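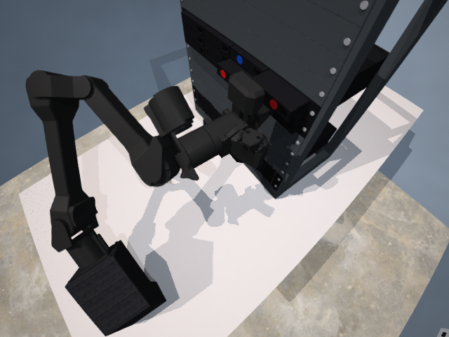
Small Server Rooms, session 6: heat, air, power
Notes by Efraín Ayala, April 2022. Rough, read alongside the slides. Corrections to me by email please.

Where we left off
Last time: what goes in the room and who gets a key. Today: keeping it from cooking. Most of you will inherit a closet that was never meant for this. Old copy room, coat storage, space under stairs. So we start with what you have, then what to ask for.

Heat, the basic idea
Practically every watt that goes in at the plug comes out as heat in the room. Doesn't matter what the machine is doing with it. Lights count too. People count if they stay in there.
So: add up the watts, that's your heat load. Use measured watts if you can get them. Nameplate numbers are high, sometimes very high, and if you size cooling off the nameplates you will overbuy.
Worked case from the Ondcombe branch office (you have the sheet). Measured load with everything on, 3,396 watts. The biggest single machine draws 444 watts. Cooling in there was a wall grille and a ceiling vent shared with the hallway. Building turns the vent off at night. You can see where this goes. Room was fine all day and hottest before dawn, which nobody noticed because nobody was in there.
Lesson: log temperature overnight and on holidays. A cheap logger is OK.

Where to put the sensor
Front of the equipment, where air goes in. Not on the back wall, not by the door. Inlet temperature is the one the makers specify. If you only get 2 sensors: one low, one high, both at the front. The high one will read warmer. If the gap between them keeps growing, hot air is coming back over the top.

Front to back
Most servers pull air in at the front and push it out the back. Most, not all. Some network switches go side to side, some the other way around. Check before you mount, it's in the manual, usually an arrow near the fans as well.
Face everything the same way. One machine facing backward is breathing everybody else's exhaust. 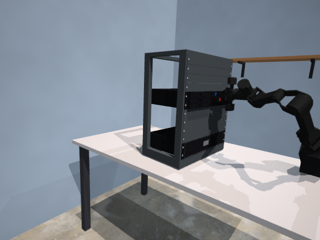 Open-frame rack with a server mounted in the upper part. Note the column of screws down the front rail.

Gaps
Open slots at the front let hot air loop around from the back to the intakes. Blanking panels stop this. Cheap, no moving parts, go in with a couple of screws or clips. Fill every open slot between machines first, then the rest.
Open frame vs. closed cabinet: comes up on the homework every year. Open frame has easy access and nothing trapping the heat, but the room air mixes freely, so blanks do less for you there unless the sides are dealt with too. Closed cabinet with mesh doors keeps hot and cold apart better, costs more, harder to work in. Solid glass doors look nice and are a bad idea for anything with fans.
Cable bundles hanging across the back = same as a blocked vent. Tie them off to the side.

Weight, quickly
Heavy stuff low. Batteries at the very bottom. Leave room above for what you'll buy next year. Two people for anything you can't hold level with one arm. Bolt the frame down if the floor allows.

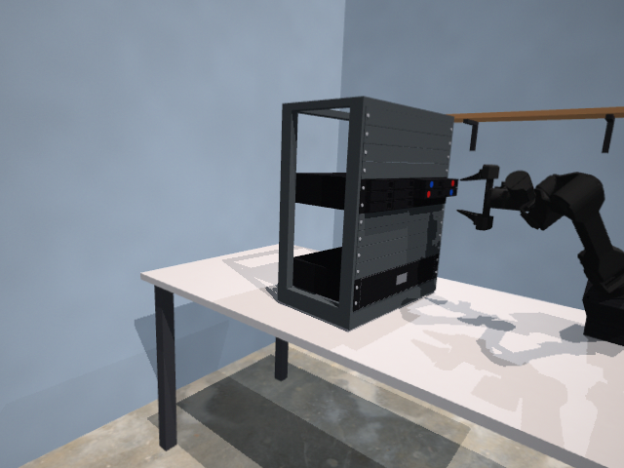

Also on weight, ask about the floor before you order. Upper stories of older buildings especially. The facilities person will want a total and a footprint, so have both ready.

Power
Know which breaker feeds the room. Label it. Then find out what else is on it (Undska case: the break room microwave. Yes).
Dual power supplies only help if they go to separate circuits. Both cords in one strip is one cord.
Battery backup: the question is how many minutes do you need. Long enough to shut down cleanly is a fair answer for a small office. Remember the cooling is usually not on the battery, so temperature climbs while you run on it.
Battery life is shorter in a warm room. Write the install date on the front in marker.

When it gets too hot, order of things
First door open, fan in the doorway blowing OUT. Then shut down what you can live without, test boxes first. Then call building services. Decide the shutdown list now and tape it to the wall, you will not want to be deciding it at 3 in the morning.
Portable AC units: the exhaust hose has to go somewhere outside the room. Seperate drain or a bucket, and somebody has to empty the bucket.

For next time
Read the Hoani chapter on room layout, skip the raised floor part.
Get the watts for one room you have access to, measured if possible, and bring the list. Zordale students use the sheet I handed out in March, same colums.
Quiz will cover inlet temps, airflow direction and teh breaker stuff. Closed notes.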